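Virkum Wire Displays: Frequently Asked Questions

Which spinner is right for a small counter?
The tabletop model. It has two wheels for hanging stock and a flat ring base. The floor model is 192 cm tall and needs its own spot.

Does it come assembled?
No. The wheels, uprights and base ship flat in one box. Most people have it together in 10 minutes. No tools are needed for the tabletop model.

What colors do you carry?
White and black. Chrome was dropped in October and we do not plan to bring it back.

My wheel wobbles. Is it defective?
Usually an upright is not fully seated. Take the wheel off, press each rod down until it stops, and put the wheel back on. If it still wobbles, write to Yu-na Ban in parts and include your order number.

Can I buy extra wheels?
Yes. Extra wheels are sold in packs of 2. Hajji wheels fit our tabletop model. Prorkoris wheels do not, as the center hub is a different size.

How do I clean the wire?
Use a soft cloth and mild dish soap, then dry it. Do not use scouring pads. They scratch the coating and the wire will rust at the scratch.

How should I hang caps?
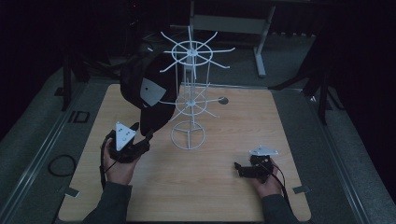

Caps hang best from the ends of the spokes, with the weight shared between opposite sides of the wheel. Start with one cap and turn the rack by hand to check clearance before you add more. The spokes on both wheels of the white rack bend up at the tips, and a baseball cap hung at the side, like the black one, can reach from the top wheel past the middle one. If your caps overlap the lower wheel this way, leave the spokes beneath them free.

Do you offer bulk pricing?
Yes, on orders over $400. Stimex handles freight for bulk orders and will contact you to set a delivery time.

Can I return a rack after I have put it together?
Yes, if all the parts are there and the coating is not damaged. Take it apart before shipping. Assembled racks get bent in transit and we cannot refund them.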